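**Solik two-finger hand tool**
Manufacturer: Gredent. Sold by Rattanakul.

The Solik is a hand-held parallel gripper for recording and testing household chores. An operator works it with one hand; the same fingers mount on the Prindov arm, so a task tried by hand can be repeated by the machine.

**Specifications**

| Item | Value |
|---|---|
| Fingers | 2, parallel |
| Rated life of finger pads | 2,000 cycles |
| Tool weight | 600 g |
| Maximum load | 200 g |
| Service interval, linkage | 2,000 cycles |

**What it can do now**

Sponges, small boxes and folded cloths are reliable on the arm. Picking one garment from a mixed pile works if the fabric is thick enough to stand up between the fingers. Carrying is rarely the problem.

**What it can't do yet**

Folding thin fabric. The arm picks up lace and sheer trim well enough but loses track of where the edges are once the piece is bunched. A person using the hand tool sorts this out by eye. We don't sell the Prindov arm as a laundry machine, and customers who need folding should plan on an operator.

Wet cloth is outside the rated use.

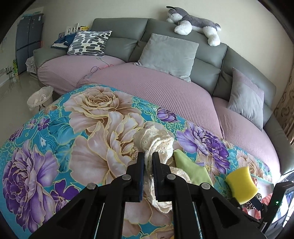 *Text: Pichit Sukprasert, product support, Rattanakul*

Soft, crumpled pieces like the cream one between the fingers should be gripped near the middle and lifted straight up before moving sideways. Close slowly on anything with lace-like edges. The ridged finger face can snag open knit, so check it for threads between tasks.

Replacement pads are sold in pairs. Pivot pins are included in the linkage service kit, ordered separately.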